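Filed under: Grants > Land and Hedges > Grantee updates

Rerkden Lane hedge: second progress report to the Plustell Fund

March 12, 2023

Dear Wolfram Sperling,

Your form asks for progress against milestones, so I'll start with those and get to the cow afterwards.

Milestone one was to lay 90 metres of old hawthorn along the north side of Rerkden Lane before the birds started nesting. We have finished it. The last stretch went in on a Thursday in sleet, and it looks it. The pleachers lean the way they should and the binders are tight, but the line wanders slightly towards the ditch at the bottom end, where we could no longer feel our hands. Kai Lammers, who taught us to lay hedge and has opinions about straightness, has offered to put it right next winter at no charge. I took this as kindness until he mentioned that people drive past it.

Milestone two was to gap up the south side with 2,000 young plants, mostly hawthorn and blackthorn with a little field maple, hazel and dog rose. This is partly done. The plants came from the Reinholz nursery in good order, bare-rooted and bundled, on the one week of the winter when the ground was frozen like a doorstep. We heeled them into the allotment behind the chapel until it thawed. A heeled-in whip will sit quite happily for a few weeks, which is more than can be said for the allotment holder. Everything from the gate to the bend is now planted in a double staggered row. From the bend to the brook is still to do, and the brook has been in the field for most of the month, so the plants will have to wait for it to leave.

Milestone three was a stock fence to keep cattle off the new growth. The posts are in. The wire was in. In the second week a heifer leaned on it with what I can only call curiosity, and we lost a run of wire and 40 plants, eaten to the ground. The farmer has been very decent about it and says she is "not normally like that". We have asked for a strand of electric along the inside and he has agreed, subject to finding the energiser, last seen in a shed.

Money. We have underspent on tools and overspent on stakes. The budget assumed we could cut hazel stakes from Mitville Wood, as the previous owner always allowed. The new owner would like to think about it, and has been thinking since autumn, so we bought them in. With your agreement I'd like to move what's left of the tools line across to cover this. The billhooks we have are older than most of us and show no sign of giving up.

You asked last time about "wider engagement". Two of the open days went ahead. At the first there was bright sun, a good crowd, and a long argument about whether the Midland style or the local one was right for this lane. Nobody would let it drop, and the soup ran out during it. The second was wetter and far more useful, as those who came did some planting. The school has asked for a morning in May to look for nests from a sensible distance, and we have said yes.

You also asked what we would do differently. We would order the plants later, fence before planting, and get the agreement about the hazel in writing. I would also leave the word "linear" out of any future application, having now seen the bottom end.

As for the coming months, the work is mostly weeding. Couch grass will smother a young whip faster than any heifer, and we mean to go down both sides with mulch before it wakes up.
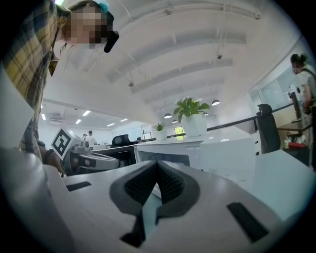

The mulch itself is promised by the tree surgeon in Mitville, who delivers when he has some and is in the mood. I'll write again once the brook is back where the map has it.

Shared 2 times | 0 comments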